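Home Opinion Columns Letters About Subscribe

Leave the Scratches Alone

I bought a kitchen table last August from a secondhand place called Wuisan, out on the edge of Maletar, and I paid 250 dollars for it. It has a ring from somebody's coffee cup on it, a long shallow groove along one side, and a patch near the corner where a kid (I'm guessing a kid) once pressed very hard with a ballpoint pen. You can still make out part of a long division problem if the light comes in low. I love this table. Everyone who comes over tells me how to fix it.

Sand it down, they say. Get some Brillolus on there, two coats, it'll come up like new. And I nod, because they're being nice and they brought dessert, but I don't want it to come up like new. I could have bought new! I went and looked at new. The showroom had one in more or less the same shape for 3,755 dollars, and the salesman told me not to put anything hot on it, or anything wet, and to think about a glass top. So that's a table you buy and then put a second table on.

I've been chewing on this ever since, and I think we've gotten strange about wear. We treat the first mark on anything as a small death. I've seen grown adults go quiet over a nick in a phone. I've done it myself – I once drove home from the grocery store with my stomach in a knot over a scrape on the car door, a car I already complained about constantly and didn't even wash.

Part of it is resale, I guess. We've all been trained to think like sellers. Every listing you read has "like new" or "minor cosmetic wear" in it, and after a while you start looking at your own stuff that way, as if some stranger is about to come through the house and knock five dollars off for every ding. But most of what I own I'm never going to sell. My kettle, a Prikley with a dent in the side from the time it rolled down the back steps, is going to be my kettle until it quits. Who am I keeping it nice for?
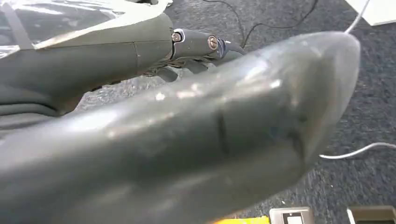
Small scuffs, mostly where it shines.

The other part is harder to talk about, and I think it's that marks remind us time is passing. A sofa with a sag in it says you've been sitting there a while. Fine, okay, I have been sitting there a while. Some of those were really good evenings. I'd like a little evidence of them.

My grandmother had a wooden spoon worn flat on one side from decades of going around the same pot in the same direction. She was right-handed, and the spoon knew it. When we cleared out her kitchen there was a whole cabinet of good china that had come through without a chip, and we were all very polite about the china and we all wanted the spoon. My cousin got it. I'm not over it.

Now, I know there's a fake version of this. You can buy jeans with the knees already gone and picture frames that have been whacked with a chain at the factory, and I find that stuff kind of depressing, like paying someone to have your vacation. And I'm not talking about things that are broken, either. If the chair leg wobbles, glue the chair leg. If the cutting board has a crack that holds onto chicken juice, please throw out the cutting board. I have opinions but I don't want anyone to get sick.

I'm also aware that it's easier to be relaxed about a scratched table when you chose the scratched table. Growing up we had hand-me-down everything, and I would have given a lot for one thing with the plastic still on it. So if you've saved up for something and you want to keep it perfect for a while, go ahead, I get it, use the coaster.

But at some point take the plastic off. Let the dog up on the armchair. Put the hot pan down for a second when your hands are full and see how you feel about the mark a year from now. I put one on my table in the spring, right beside the long division, a pale little half-moon from a saucepan lid. I was annoyed for an evening. Then I had people over for soup, and one of them ran a thumb across it and asked if I'd thought about sanding it down.

Related
Why I stopped ironing pillowcases
The junk drawer deserves better
Your guests don't care about your baseboards
Letters: readers on the good china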